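4.3 Teaching the grasp planner a long, flat object

Platent 2 plans from the wrist view alone, and long thin things are where it gets fun! Once a power board works, most of your bench will.

Before you start: finish the colour calibration in 4.1. White objects on a pale table are hard on the segmenter.

1. Open Balaskas and load the profile "long-flat".
2. Set Edge Contrast to 85. The default suits darker objects.
3. Place the board on the table, switches up, with both fingers open and clear of it.
4. Press Capture. Turn the board a little and capture again from a new angle.
5. Check the mask overlay. It should cover the casing and leave out the cable.
6. Click Fit Axis. The planner draws a line down the length of the casing and offers grasps across it.
7. Run the plan in simulation first, all 1000 samples. It's quick, and watching the rejected grasps drop away is a treat.

Caution: Keep the board unplugged from the wall for the whole session.

Note: If a finger hides one end, the fitted axis may come up short. Error 3301 means the planner wants another view.

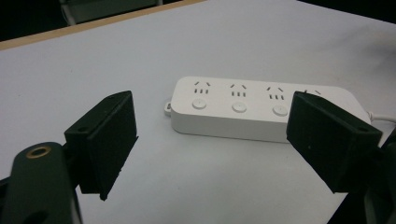 Two angles on the board, fingers open:
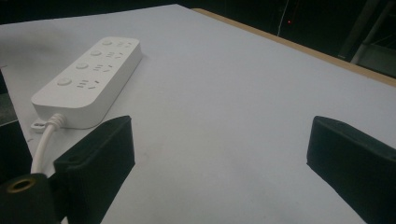
Hauwa Effiong adds that she masks the cable by hand before Fit Axis, as the auto mask sometimes takes in the first bit of it and tips the line sideways.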